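This site uses cookies. Accept / Manage
2 min read

Re: [kitchen-staff] Nollthorpe tearoom trial, what happens to shifts?

Quick one before the 7 am bench clean, sorry for typos.

> Has anyone at Nollthorpe been told what the Zaltero arms mean for
> our wash-up hours? Malhotra ward kitchen is hearing they start in
> August and we've had nothing in writing. Also who wipes the microwave.

Short answer, nothing in writing here either. What I do know:

1. Hours. 14 a week come off wash-up and go to tray delivery. Same pay grade, more walking. My knees have views. Ask for the roster now, dont wait.

2. The bench. They're programming it all in simulation first, and the layout gets locked from that. Dish rack on the left, microwave on the right, clear grey bench in front. So no more kettle and biscuit tins parked there, which will go down like a lead balloon.

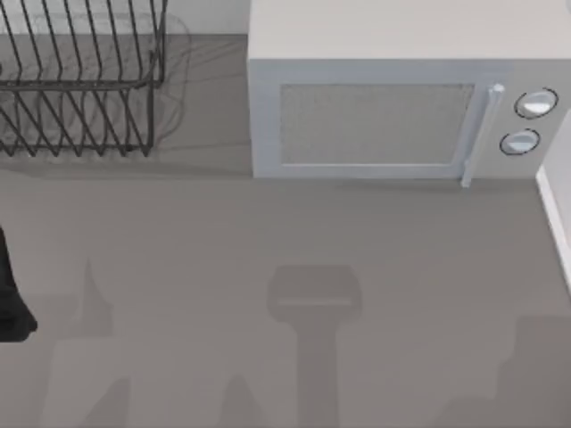

3. Microwave. Still ours to clean, inside and out. The arms are meant to do door and rack only. Ours at Nollthorpe has buttons, the one in the sim has two round knobs, I've flagged that twice. No reply.

4. Training. 1 session each, paid, but booked for arvo when half of us have knocked off. Push back on this pls.

5. Breakages. Prostov site put 700 mugs aside for testing, we got told to use our own. Not on.

If you want it raised at the union meeting email me your hours before and after. Ring ext 2666 if the list plays up again.

Gotta run, trolley's here

Contact the list owner | © Nollthorpe Kitchen Staff List | Back to top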